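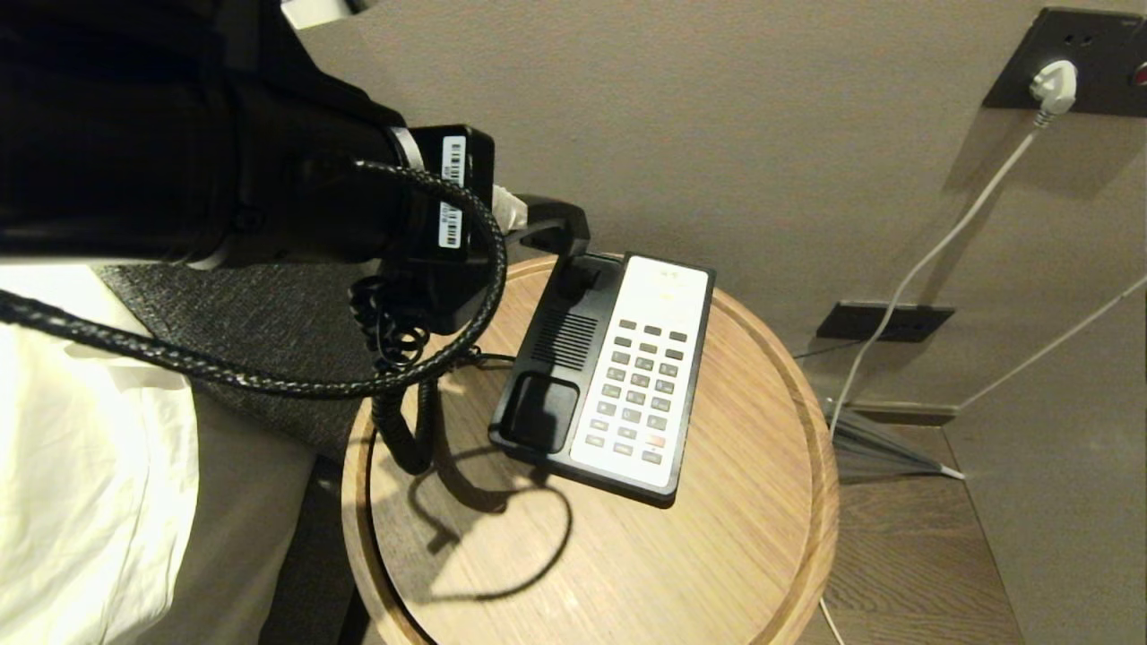 Slide 1: Handset up, coiled cord hanging, cradle empty.

Speaker notes – "The Cord Is Part of the Robot: planning with things that pull back"
Slot is right after the coffee break. Leave the title slide up while people sit down.

Hello, thanks for coming back in. Ask how many people still have a desk phone at home. Wait for hands. Then: how many of you have ever pulled one off the table by walking away with the handset? That second group already understands the talk.

I love this task. It looks like one pick and one place, and it drags in nearly everything our software does badly. The handset is rigid, the cord is a spring, and the base is a free object that can slide or turn when the spring gets tight. Our planner, which we call Dollow, came into this knowing about rigid things and nothing else.

Say what Dollow does in one breath: takes a goal pose, a collision model and a gripper state, returns a joint trajectory. Don't get drawn into the sampler here, there's a backup slide.

Slide 2: three ways to model a coiled cord
First way, ignore it. We did that for longer than I'd like to admit. Second way, simulate it properly, with every turn of the coil as its own little body. Hậu Lâm built that version and it is gorgeous, please go look at it in the demo area. It took 784 milliseconds to evaluate one candidate path, and the planner wants to look at a lot of candidates.
Third way, the one we kept: treat the cord as a soft limit on distance. Inside a certain radius of the base it costs nothing. Past that, cost climbs steeply. No shape, no coils, one number per waypoint. (Pause. Somebody always asks about the cord snagging on the gripper. Tell them slide 5.)

Slide 3: let perception be lazy
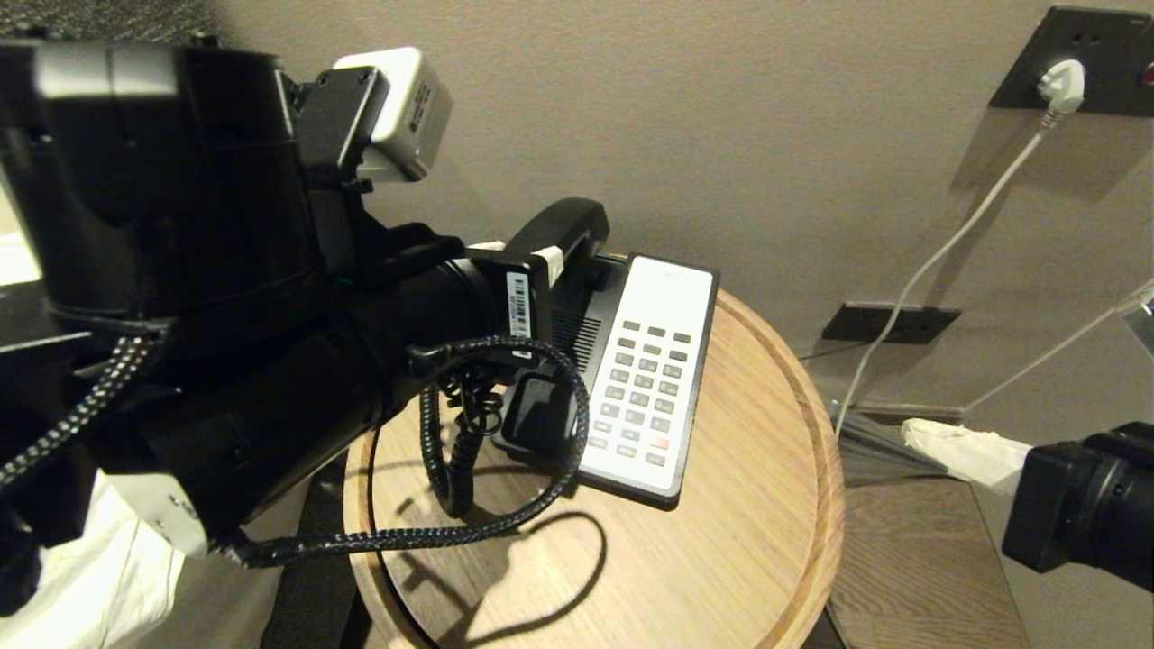 Amna Minhas
Robot software engineer, Pluken

Give people a second with this one before talking. Then point at the cord and the cable on the arm. Both have black in them, both curve, and the cable throws a shadow on light wood. Our first segmenter merged them into one long happy noodle and reported that the phone was plugged into the robot's elbow. Get the laugh, move on.

The fix was kinematics. We know where the arm is, so we know which region the arm's own cable can sweep through, and we mask that region before looking for the cord. Telma Escobar wrote the mask in an afternoon and it beat the network I had spent October on. I'm still cheerful about it – the network has a job now, it finds the base.

For the base we want a pose and a heading. The keypad panel is the easy part, a pale block against the black body. The empty cradle is harder, a dark recess in a dark housing, so we fit the whole base first and compute where the cradle must be from the model.

Slide 4: the controller
Keep this quick, the equations are in the handout.
While the handset is in the air the wrist runs impedance control. Stiff in rotation, softer along the line back to the base. If the cord pulls harder than expected, the hand gives a little and the planner gets told. We replan from wherever the hand ended up. The loop runs at 300 hertz and the replan is a separate process, so a slow plan never stalls the arm.
Show the force plot. Point out the step where the cord leaves slack. I could look at that step all day!

Slide 5: what still goes wrong
Snags. The distance cost has no idea the cord can wrap around a finger. Hipólito Espinoza is trying a winding count, cheap and a bit hacky, and I think it will work.
Placing. Putting the handset back is harder than lifting it. A small error in heading leaves one end sitting proud of the cradle, and a vertical push just tips it. We search with a little wiggle, up to 6 tries, then stop and ask for help.
Replay. Every change to the cost now runs against 4000 logged waypoints before it goes near hardware. Boring tool, best thing we built. If you take one idea home, take this one.

Slide 6: questions
If asked about cordless phones: yes, very funny.
If asked about drawer strings, lamp cords, vacuum hoses: same cost term, different radius, hoses not tested.
Thank Renato Yáñez for the log viewer. Leave the repo link up until the next speaker needs the cable.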